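Início | Perguntas | Temas | Casa e móveis | Entrar

Como tirar uma marca cinzenta de um tampo de madeira clara?

Groler
Membro desde outubro

Boa tarde a todos. Peço desculpa pelo meu português, ainda estou a aprender.

Comprei em segunda mão uma mesa de trabalho da marca Pluvenby, com tampo de madeira muito clara. O vendedor disse que a mesa custou 1410 coroas quando era nova e eu paguei 130. Estou contente com ela, mas o tampo tem uma marca cinzenta, curta, que não sai com pano húmido. Também tentei com um pouco de detergente da loiça e ficou igual.

Não sei se o tampo é maciço ou folheado. O papel da montagem fala só do modelo 1232 e das medidas dos parafusos. Posso lixar? Tenho em casa lixa 2000, que sobrou do trabalho no carro. Ou é melhor usar algum óleo? Não quero fazer um erro que depois se vê mais do que a marca.

Obrigado pela atenção.

mindolholm_oficina

Boa tarde. Antes de lixar, é preciso saber o que tem na mesa. Olhe para o canto do tampo, por baixo: se o desenho dos veios continua na espessura, é provável que seja maciço. Se vê uma camada fina e depois outro material, é folheado, e nesse caso eu não lixava. A camada é muito fina e, quando se passa para o outro lado, já não há remédio.

Para marcas cinzentas em madeira clara eu começo sempre com uma borracha branca de escola, daquelas macias. Passe no sentido do veio, sem força, e limpe os restos com um pano seco. Muitas vezes a marca é só borracha ou metal que ficou em cima do verniz. Se não chegar, experimente um pano com pouca aguarrás, primeiro num sítio escondido, com a janela aberta.

O óleo não aconselho. Se há verniz, ele não entra e a superfície fica pegajosa.

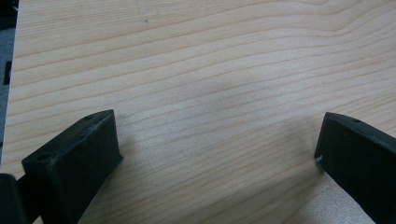
Tampo claro, com uma marca cinzenta ténue entre os veios.

doherty77

Pasta de dentes! Na minha mesa funcionou, mas ficou um pouco mais brilhante naquele lugar. A lixa 2000 também já usei com água, num móvel velho, e não correu mal.

Groler

Obrigado aos dois. Vou ver primeiro o canto e depois tento a borracha. A pasta de dentes deixo para outra vez, tenho medo do brilho.

Perguntas relacionadas
Como limpar restos de cola numa estante
Cera ou verniz para uma mesa de cozinha?
Gaveta que prende quando chove
Parafusos que rodam sem apertar
Como reconhecer um móvel folheado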